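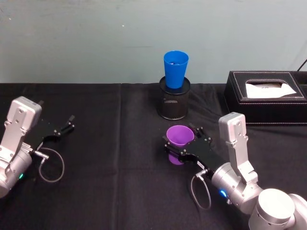 **MulliganMatinee**
*Member, Film & Telly board*

My local independent, the Pangate, is showing an animated feature called Norar next month and I've promised to take my niece, who is 6 and has opinions. The listing has it down twice: once "subtitled" and once "English version". I saw the original years ago with subtitles and loved it, mostly for the voice of the grumpy old ferryman, who sounded like a man gargling gravel at a funeral.

Is the English version the same film with new voices, or have they chopped it about? The running times on the cinema's website differ by 3 minutes. I realise this is not a matter of national importance, but I'd like to know before I hand over the price of a small car for two tickets and a choc top.

---

**reeltoreal_kavier**
*Regular*

Same film. The missing minutes are nearly all end credits. The original has a long crawl over painted backgrounds, and the English version has a shorter one with the new cast at the top. There's also one trimmed shot in the market, where a shop sign gets read aloud and the dub doesn't bother.

The ferryman has been recast, I'm sorry to say. He's now a sort of jolly uncle. You'll cope, and your niece won't know what she's missing. At her age I'd go the dub without a second thought – whispering subtitles to a small child for a whole session is a good way to get popcorn thrown at you, and I speak from the receiving end. 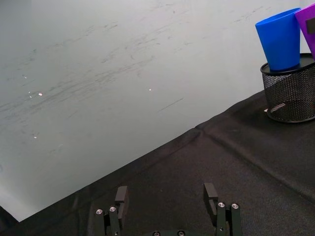 Does the English version keep the original songs?

It keeps the music, but the lyrics have been rewritten and re-recorded in English, apart from the lullaby over the closing credits, which is still in the original language.

---

**couchcritic2000**
*New member*

never seen it but dubs are always worse. watch it at home with the sound up

---

**tinsel_and_celluloid**
*Regular*

Ring the Pangate and check which session is which. Ours once swapped the two on the website and half the audience under ten learned to read that afternoon, or at least learned to complain.

Also, the storm on the river is louder than anything else in the film by a fair margin. My two were fine with the monster and went under the seats for the weather. Sit near the back if she's jumpy, and take a jumper, the air con in there is set for penguins.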